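Wrist cameras on a two-armed robot: mounting them and sorting out the cables

Posted July 10, 2018 by Leonie McKinnon

So you've got your arms moving, your head camera works, and every time the robot reaches for something its own hand gets in the way. Yep, same for us! A camera near each gripper fixes most of that, and it's a pretty cheap weekend job. I did ours at the Lockyer workshop with Obsa Gebretsadik holding the flashlight.

What I used: two small USB cameras, a printed bracket for each side, short M3 screws, zip ties, foam tape and a powered hub. The hub matters more than you'd think (my first one was unpowered and dropped a camera any time the second one woke up).

Turn off the arm power first. Then hold the camera against the wrist and watch the live view on a laptop while you slide it around. You want the gripper showing, plus a decent patch of whatever is under it. When you like the angle, mark it with a pencil and screw the bracket down with foam tape behind it.

Now the cables. Leave a loose loop at every joint, then turn each joint by hand to both ends of its travel. If anything pulls tight, add slack before you tie it. I skipped this once and ripped out a connector – 15 minutes with a soldering iron and a lot of muttering.

Set both cameras to the same resolution and lock the exposure. On auto, mine went bonkers near windows. After that, start the recorder and move the arms slowly for 5 minutes before you try a real task.

The two wrist views come first, then the head view over by our practice kitchen island:

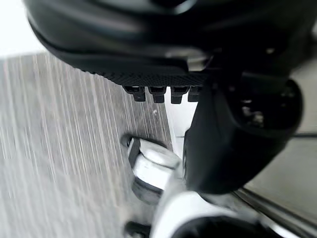
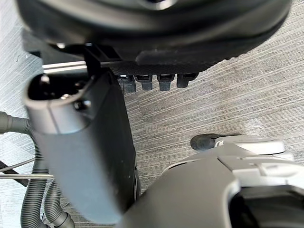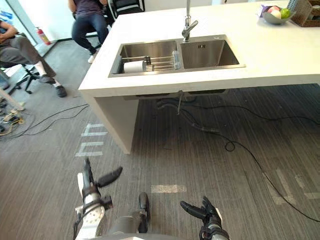 Once all the streams are up, check that their timestamps agree. I clap in front of each camera and compare the recordings, and if they're more than 50 milliseconds apart I restart the lagging one. Mitali Majumder has a script that does this properly, and I'll link it when she's cleaned it up.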